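Progress report to the Boychuk Fund
Project: The Traltero Toy Shelf, second reporting period
Submitted by Estrella Carrillo, Monday, December 12, 2022

Dear Suha Awwad,

You asked in June for a shorter report than the last one. I have left out the chapter on shelving brackets, which Hermenegildo Bermúdez still considers the best thing I have written.

Where the sorting stands

The donated collection came to us in banana boxes, and according to the family's own list it holds 3321 pieces. Every box has now been opened. The small figures are out of their newspaper and in drawers by type: animals, vehicles, people with hats, people who have lost their hats. A fifth drawer is labeled "?" and is doing very well.

Marisol Rosales has written catalog entries for the farm sets and most of the tin vehicles. The figurines go slower. Half of them belong to some cartoon or game that everyone under twelve knows by heart and none of us can name with confidence, so the entries are checked by Marisol's nephews, who are paid in crackers and are strict.

The play corner

The grant line for "display and handling area" has been spent on the painted corner, and I am happy with it, which I did not expect to be able to write. The first quote, from Brerkness, was for gray carpet tile and a rope. We went with Tonantzin Huerta and a lot of paint instead, and saved enough to pay for the drawer labels. 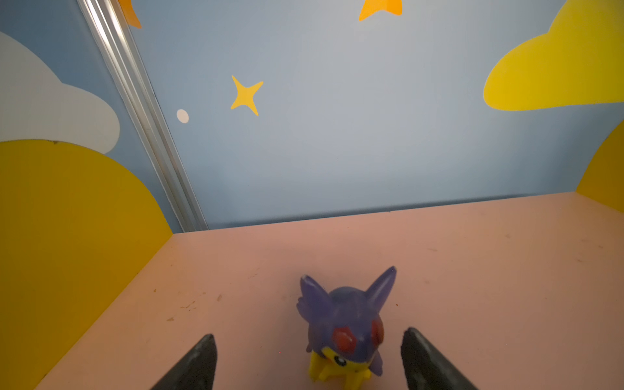 Tonantzin wanted the corner to look like outdoors as drawn by a person of six, and I gave up arguing for beige in the first week. Visitors are meant to put a toy down on a surface and look at it properly, one at a time, before it goes back in its drawer. The colors do more for small figures than our old white table ever did. A yellow creature in a see-through purple hood, ears and all, stands out very nicely on the pink, and the yellow side with its rounded top makes a decent hill for it to have wandered down from. The cloud on the blue panel was Tonantzin's idea too – I had asked for a plain sky and was told that plain sky is a wall. The pink top already has scuffs and smudges, along with faint brown specks I can't account for. I would like to try a harder varnish before spring, and have put it under requests.

What has not gone well

The catalog software, Kistik, remains a trial. It allows 99 characters for a description, and "translucent purple hood with pointed ears and dark red eyes, worn by yellow creature" uses up most of them before you get to condition. We now keep a second file for condition, and the two files have begun to disagree.

The evening sessions for adults were thinly attended. Two of the five had to be called off. The ones that ran were pleasant, and a retired bus driver corrected our dates on the tin vehicles, but I would not ask you to pay for another series in its present form.

Requests

Approval to move the unspent evening money to varnish and a second drawer cabinet.

An extension on the online catalog, which was promised for this month and will not be ready. Marisol believes spring. I believe Marisol, with reservations.

Receipts are attached in the order I found them. Hermenegildo has the originals and can be reached at the desk most mornings.

Estrella Carrillo
Traltero Toy Shelf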